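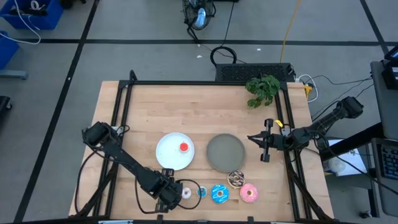 Two arms, plates and toy doughnuts on the bench at Dridstead

Budget season! I've spent most of the week with the equipment spreadsheet for next year's second bench and I'm having a lovely time with it, so have a thread on buying kit for a two-arm table. Mostly the boring bits, which is where our money went last time.

1/ Start with the table. We priced the arms first last year, got very excited, and then had to find a surface and a frame out of whatever was left over. This time the frame has its own line, the tabletop has its own line, and the arms come third. Much calmer spreadsheet.

2/ I'm a complete convert to black extrusion rail for the frame. You can move a bracket, add a post, take it off again when you change your mind (we change our minds a lot). Hovland will cut it to length for you and I'd pay for that every time. I have sawn enough of it by hand.

3/ Wooden top again too. I did get a quote for a metal one and it looked gorgeous, but wood is kind to plates and I can put a screw in it on a Friday afternoon without asking anyone.

4/ Cables!! Our first budget had no cable line at all. None! We ended up spending £373 on leads, extension strips, ties and sleeving, in dribs and drabs, mostly on next-day delivery. It now has a proper row and I've put it near the top so it can't be quietly deleted.

5/ Same goes for floor tape, plastic bins and a fan. Tiny amounts, but if they aren't written down they come out of somebody's own pocket and the receipt lives in a coat until April.

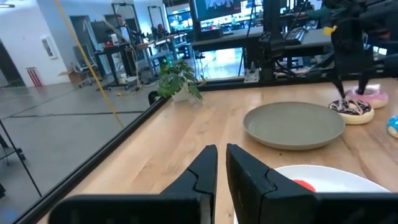

6/ Grippers next, and I could talk about grippers all day. The fingers are what touch everything, so that's where I want the spares. I've budgeted a full spare pair for each arm plus a bit extra for trying other shapes. A plate rim and a soft round thing ask very different things of the same two fingers, and it's such fun working out which shape copes with both.

7/ On the arms themselves: we had quotes from Zerkmont and Stestell. The Stestell one was cheaper on the front page. Then you get to page two, where mounting plates and power supplies are extras. Zerkmont's included both. Once I'd put them side by side properly the gap was £200, and it went the other way!

8/ So please ask for the all-in price, with delivery, and ask what happens if a joint goes. How long is the repair? Do they lend you one meanwhile? Zerkmont gave us 12 months' cover and a straight answer about turnaround, and that settled it for me.

9/ Props are the best value in the whole plan. I set aside £200 for play food and crockery for the year and I doubt we'll get through it. Get a few things that are nearly the same but differ in colour or size, and a couple of plates in different finishes. Charity shops are brilliant for the plates.

10/ Space costs money as well. Leave room to walk all the way round, room for a desk with a keyboard next to the table, and somewhere for the computer where you won't kick it. I drew our floor plan to scale on squared paper and moved little cut-out tables about. Highly recommended, very soothing.

11/ Still undecided: a second identical bench, or a slightly bigger one? Identical means the spares fit both and I only learn one set of quirks. Bigger means more reach and more elbow room. I'm leaning identical, but I'd love to hear from anyone who has gone bigger and how they got on.

12/ The order goes in once the Hovland quote is back. I'll tidy up the spreadsheet, take our prices out and post a blank copy under this thread for anyone who wants it.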